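Prarkham drinks swap moves indoors

The summer drinks swap in Prarkham will be held indoors this year, in the kitchen behind the Holtis reading room. Doors open at 3 p.m. on 15 August 2020, and entry is free.

People bring bottled drinks they have at home and trade them for something else. Last August the swap was held on the lawn, and 27 households took part. Organizer Myrto Papadakis said the heat was hard on the bottles and on the people carrying them.

"We have a table and a refrigerator in there," she said. "That's all we need."

Plastic bottles are preferred over glass, and caps should be screwed on tight. Anything homemade needs a label with the date and what went into it - the swap will not take it otherwise.
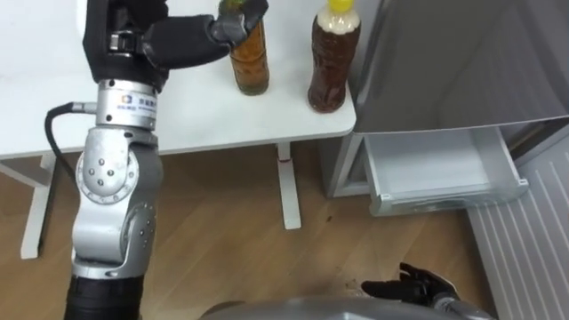 Can people come if they have nothing to trade?

Anyone without a bottle can pay $3 at the door and take one home, as long as there are some left after the first hour.

Uriel Zapata is again in charge of the sign-up sheet, which has room for 20 names per hour. Donnie Leckie will take empties to the Nurescombe depot afterward. Parking is on the street only.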